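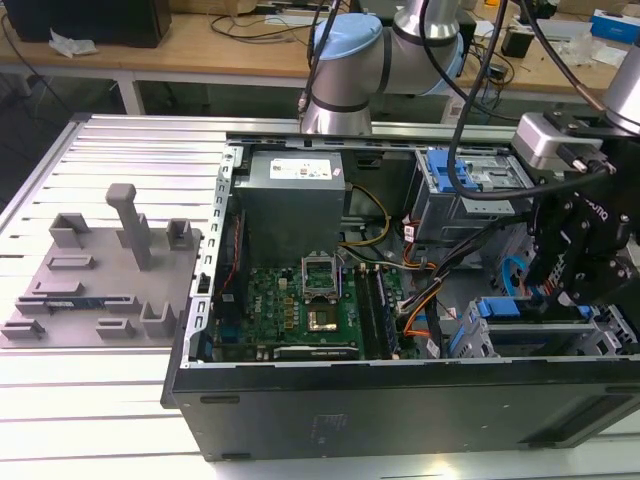 Reading the weekly power rankings: your questions

Why is an unbeaten team sitting at number four?
Look at who they've played. Trondby haven't met a side with a winning record yet, and they needed a late field goal to get past Ornedo. Four clean results against poor teams tell me very little.

Who votes?
Five of us, and Femi Shehu adds up the ballots. Bohdan Tkachuk had Omoregie first in pre-season and still does. I've asked him why. He says "the line", meaning the offensive line, and leaves it there.

Do you use a computer model?
We look at one. Suleiman Ibrahim runs each fixture 1,000 times and sends us the percentages. I treat them as one more opinion — it had Vinetti winning by 30 the week they lost at home.

Does a quarterback with 3,000 passing yards move a team up?
Not by itself. Plenty of those yards come when a team is well behind and the defence has stopped caring. Check the score at the time before you write in.

Can a team climb in its bye week?
Yes, if the ones above lose. I don't like it much, but I can't think of a fair way round it.

Is there a bias towards the bigger schools?
Probably. We say there isn't, and so does every other poll.

When does the list go up?
By noon, in theory. Shafiq Haque usually files last, so try again after tea.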